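Keeping a food log for a month

I wrote down everything I ate in January. I didn't use an app. I used a spiral notebook that cost 94 cents at the drugstore in Dresthorpe, and a pencil I kept clipped to the cover. I wasn't trying to lose weight. My doctor had asked me what I usually eat and I gave her an answer that I knew was wrong while I was saying it.

The rules were simple. Write it down before the next meal. Write the time. No calories, no grades, no comments. A handful of crackers counts as an entry. So does finishing what the kids leave on their plates, and that turned out to be a bigger part of my diet than I would have guessed.
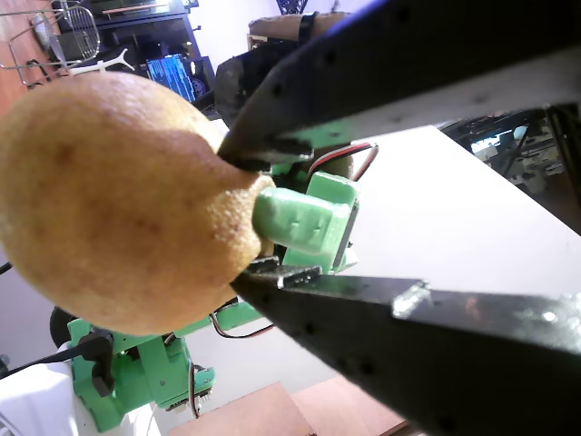

Iraklis Theodorakopoulos
February 20, 2023

Fruit was the first surprise. I would have told anyone that I eat fruit every day. The notebook has long runs with none at all, then a stretch where I ate pears twice a day because there was a bag of them on the counter and they were all getting ripe together. I don't think I like fruit more on some days than on others. I eat it when it is in front of me. When it goes in the bottom drawer of the fridge I forget we own it.

So the bowl is back on the counter. Pears go in it hard and I check them near the stem with my thumb. If the neck gives a little, it is ready. If the wide part is soft, I waited too long, and it goes into oatmeal.

The second thing was the hour between getting home and making dinner. Nearly everything I was a little embarrassed to write down happened then. Cheese standing up. Cereal out of the box. A spoon of peanut butter, then another entry four minutes later for another spoon of peanut butter. By the time dinner was ready I wasn't hungry, but I ate it anyway, since I had cooked it.

I tried moving dinner earlier and that lasted three days. What worked better was a real snack at work before I left. Toast, or a boiled egg, or half of whatever I had brought for lunch. It's dull, but the entries for that hour got shorter in the last part of the month, and a couple of evenings had no entry there at all.

Eating out was less of a problem than I expected. We went to Cuevas twice. I had the same bean soup and the same rice both times and wrote them down on the paper napkin, then copied them into the notebook at home. The soup is good. I should ask them what they put in it besides cumin.
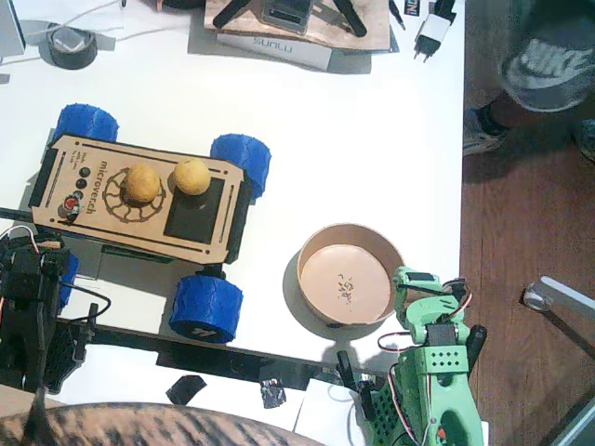 Ganden wrote to me after I mentioned the notebook in my last post: I did the same thing years ago and quit when I noticed I was skipping food so I wouldn't have to write it down. Watch out for that. Also, put down what you drink. I had no idea how much juice I was getting through until I saw it on paper.

The skipping part I recognize. There were a few times I passed on a cookie only because the notebook was upstairs. I don't know if that counts as the log working or the log getting in the way. I never felt bad about it, but I can see how a person might.

The drinks I had left out completely. I added them for the last week. Coffee was what I thought it was. The juice was more, same as Ganden said, mostly small glasses poured for myself while I was pouring them for the kids.

I took the notebook to my follow-up appointment and the doctor read several pages of it, which I hadn't planned on. She asked about vegetables at lunch. There weren't any to speak of. I now put a bag of cut carrots in with my sandwich on the days I remember to cut them.

I stopped writing on the last day of the month and I haven't started again. The notebook is in the drawer with the takeout menus. I may do another month in the summer, when the tomatoes come in and we eat outside more, and see how different it looks.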